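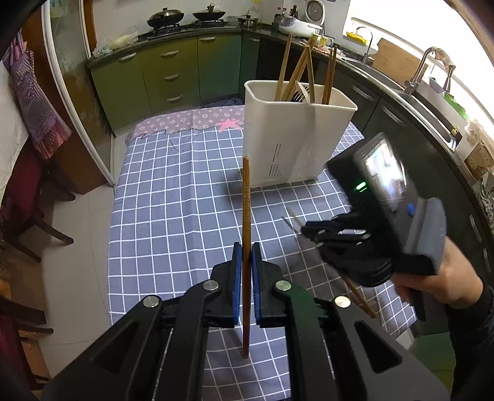 Section 4: Setting up and filling the utensil holder

The Clidenar holder is made for chopsticks, spatulas, turners and other long-handled tools. It stands on a table or benchtop and needs no fixings. Allow a few minutes for first set-up.

4.1 Before first use

1. Take the holder out of the bag and remove any tape from the base.
2. Wash it in warm water with ordinary dish liquid. Rinse well, including the slots.
3. Turn it upside down on a rack and leave it to drain.
4. Wash new wooden utensils separately by hand. Do not soak them.

Note: Stivura wooden chopsticks may darken a little over the first few washes. The colour evens out with use.

4.2 Positioning

1. Choose a flat, level spot away from the cooktop. Keep at least 500 mm clear of any burner.
2. Face the drainage slots away from power points and appliances.
3. If the holder is going on a tablecloth, smooth the cloth flat first. A fold under the base will make it rock.
4. If the utensils are going in damp, put the drip tray (part 1223, sold separately) underneath.

Caution: The holder is not heatproof. Do not put in a utensil straight from a hot pan.

4.3 Filling

1. Put the heaviest tools in first, handles down, against the back wall.
2. Add spatulas and slotted turners. Heads should sit above the rim so that air can get to them.
3. Sort the chopsticks into pairs on the table. Check each one for splits or rough spots and throw out any that are damaged.
4. Lower the chopsticks in, one or two at a time, with the eating ends up.
5. Give the bundle a gentle shake to settle it. Every piece should lift out without dragging its neighbours along.

The holder takes up to 13 pairs of chopsticks with no other utensils in it. With spatulas and a turner, allow for fewer. Total load must not exceed 2000 g.

Caution: Do not store knives or skewers in the holder. Points can pass through the slots.

Note: Short chopsticks, including children's sizes, can drop below the rim. Stand them in the Kwak insert or keep them in a drawer.

4.4 Cleaning

1. Empty the holder once a week and tip out any water left in the base.
2. Run a bottle brush down the inside, then brush the slots from the outside.
3. For scale, fill with equal parts white vinegar and water, with the holder standing in the sink. Plug the slots with the strip supplied. Leave for an hour and rinse.
4. Dry all wooden utensils fully before putting them back.

Do not use scouring pads or bleach. Replacement strips can be ordered from Fisitz spare parts, see Section 7.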